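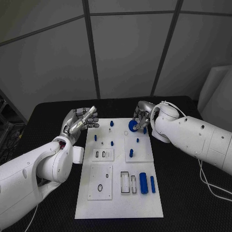

Two silver hands and a board of small blue parts.

Tare

The claim was opened under code 7, contents short on delivery, and assigned to Nafula Shemweta because her queue was the shortest in the Janmont office. The declared value was 4,000 euros. The shipper was a repair shop for surveying instruments. The consignee, Gheorghița Crăciun, had signed for one carton in Bragança and reported the same afternoon that it held packing foam and a folded newspaper.

Shemweta read the file in the order the procedure required: waybill, scan history, weight record, photographs, statements.

The waybill was in order. The scan history showed collection, induction at Janmont, line haul, arrival, out for delivery, delivered. No gap between scans exceeded the allowance for its leg. The driver had answered the standard questions in the standard space and had written "no" to all of them.

The weight record was the reason the claim had been recommended for denial. Tokeren weighed every carton twice, once on the induction belt and once on the belt at the destination depot, and the two readings were compared by a program called Burnance. If the difference was under 50 grams, Burnance marked the carton as intact in transit. On this carton the difference was zero. The recommendation had been generated automatically and said that the loss, if any, had taken place before collection.

She printed the weight record and put it next to the waybill.

A difference of zero was permitted. It was not common. The belts moved, the cartons moved on them, and cardboard took up moisture on the road. Cartons that no one had opened came out a few grams heavy or a few grams light. She searched the history for the same lane and the same month, which was May, and sorted the results by difference. The zeros came up together at the top of the list. All of them had been weighed at arrival on the same belt, during the same shift.

She called the engineer on duty at the destination depot and asked what the belt did when its load cell failed.

"It stops," he said.

"And if it's not allowed to stop?"

He asked her to hold. When he came back he had the manual with him, and he read from it in a flat voice. In bypass mode the belt would run without weighing. The weight field could not be left empty, so it was filled from the previous record for that carton. Bypass was intended for maintenance. It required a supervisor's key and it was written to a local log, which was not sent to Burnance.

"Can you send me the local log?"

"It's kept for a limited period. After that it overwrites."

"Has it overwritten?"

She heard him typing.

"Not yet," he said.

The log came through before she left for the day. The belt had been put into bypass shortly after the line haul was unloaded and taken out again before the shift change. The key belonged to a supervisor who, according to the roster, had been on leave. The log did not record who had turned it.

Shemweta wrote to the consignee and asked for the carton. Crăciun replied that she had kept it, with the foam and the newspaper, because the claims page had told her to keep everything. She added that the instrument was a theodolite, that it had belonged to her father's firm, and that it had been sent away for a new bearing. She asked whether this information was useful. Shemweta entered it under remarks.

The carton arrived a week later inside a larger one. She cut the outer tape, took the inner carton out and turned it over. The top seam carried the shipper's printed tape. The bottom seam carried clear tape, laid over the torn edge of the printed kind. She photographed both seams with a ruler beside them. Then she unfolded the newspaper. It was a local edition from the town where the destination depot stood, and it was dated the morning of delivery.

She placed the carton on the bench scale, with the foam and the newspaper inside, and wrote down the figure. It was nearly 7 kilograms below the arrival weight.

The form for overturning an automatic recommendation had a field for the cause, with a drop-down list. The list offered scale error, data entry error, and duplicate claim. She chose scale error, then went back and cleared it. The field would not accept free text, and the form could not be submitted with the field blank.

She saved the form as a draft, attached the log, the photographs and the roster, and sent the whole file to security with the claim still open. To the consignee she wrote that the carton had been received, that it would not be returned for the present, and that the matter had been moved to another department.

Crăciun's answer was one line. She wanted to know if they had found the theodolite.

Shemweta opened the depot's list of unclaimed items and began at the top.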